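How do you get a white tabletop clean again after a summer of hard use?

Posted August 15, 2022 in Home and Hobby

Iralico

Hello everyone, and sorry in advance if this has been covered – I did search, but most of what came up was for marble or butcher block. I run a little mending and craft evening in Jaledton, and we work on plain white tables. I couldn't tell you what they are made of, only that they're smooth and a bit shiny when new. Over the summer we have had felt pen, tea rings, glue from the kids' lantern project and a sort of gray haze that seems to come from sleeves and newspaper. Dish soap gets the top layer off and then it just stops. I have been scared to try anything stronger in case I dull the finish and make it worse forever. We start up again in September and I'd dearly love them to look cheerful by then. What do you all use?

Brivwood

Oh, I feel for you, I looked after white tables for 14 years and they show everything! Start gentle. Mix baking soda and water until it's like thin yogurt, spread it on, leave it while you have a coffee, then wipe in small circles with a soft damp cloth. That usually lifts the gray haze and most tea. For felt pen, dab rubbing alcohol on a cotton ball, and please try it on the underside first – some finishes go cloudy. Glue I would soften with a warm wet cloth and then nudge off with an old plastic card (never a metal scraper, I ruined a lovely table that way and still think about it). Rinse twice, because leftover soda dries to a film that you'll mistake for the haze coming back. If you do want to sand out scratches, stay away from 800 grit until you've asked someone who knows your surface. A pale, smooth top is so pleasant to sit down to that it really is worth an afternoon.

White tabletops, both of these: 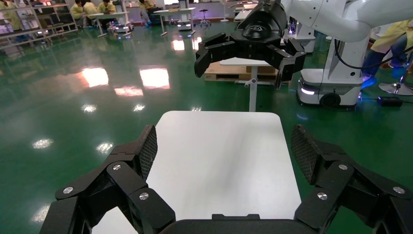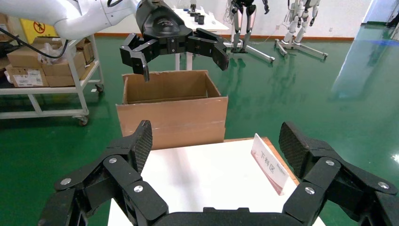 Rizvi says to skip the baking soda on anything glossy and go straight to a melamine sponge, very lightly, then put down a cheap oilcloth before the lantern glue comes out again. Vinegar is fine for tea rings too, but don't mix it with the soda, they cancel each other out and you've just made a mess.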